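**Open day at the Odside workshop – anyone else go?**

**torquewrench_26**
Went to the Hadell open day at their Odside building in July and thought I'd post some notes, as a few people here asked if it was worth the drive from Andham. Short version: yes if you like seeing how the arms get trained, no if you want to see a finished product.

Doors opened at 10 am. There was a sign-in sheet, a short talk, then they let us wander between the stations. The talk went about 40 minutes and was mostly about the Smadi project, their name for the household handling work. Most of the questions were about cost and they didn't answer those.

The part I liked best was the hand-held gripper station. No arm at all. The operator sits at a table, holds the gripper and does the job by hand, and the recordings get used for training later. Tasks are small: pick up a bottle, put something in a box, start over.

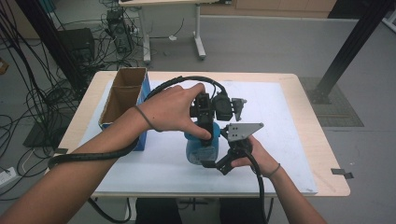
They let visitors have a go after the first session. It's heavier on the wrist than I expected and you have to slow right down. I got the hang of it after a few tries, but I wouldn't want to do a full shift.

Parking is out the back, not on the street. The front door says to ring the bell and the bell doesn't work.

**kelpie_cnc**
Thanks for the write-up. I was in the afternoon group and came away less impressed. We got the talk and then two stations out of the four on the flyer. The big arm was switched off the whole time I was there. For an open day about robots I'd have liked to see one move.

**torquewrench_26**
It was running in the morning, stacking trays. Slow, but it ran. Did they say why it was off?

**kelpie_cnc**
Waiting on a part, according to the bloke at the desk. Fair enough, but put a note on the door.

**mallee_dave**
I don't agree that the arm was the thing to see. You can watch an arm stack trays in a hundred videos. Seeing someone do the hand work up close was new to me, and the staff at that table would talk to you about it for as long as you liked. I asked how they decide a recording is no good and got a proper answer – they bin anything where the object slips or the operator hesitates too long.

**kelpie_cnc**
Binning the slips seems odd to me. Wouldn't you want it to learn what to do after a slip?

**mallee_dave**
I asked that too. They keep a separate batch for recoveries, done on purpose. Whether it helps, they weren't sure yet.

**solderfume**
Did anyone ask about cable management? I run something similar at home on a much smaller budget and the cable on the grip is what wears out first. I've gone through 2 since Easter.

**torquewrench_26**
Didn't ask, sorry. The one I tried had a fair bit of drag from the cable when I turned my hand over. I'd sleeve it and leave plenty of slack at the wrist.

**solderfume**
Mine's sleeved. It goes at the connector end. I'll try a right-angle plug.

**quietgearbox**
Is it suitable for kids? Mine are keen but won't sit through a long talk.

**mallee_dave**
Skip the talk and go straight to the tables. There were a few kids in the morning group and they got a turn same as everyone else. Bring your own lunch, the coffee van had sold out of food by noon.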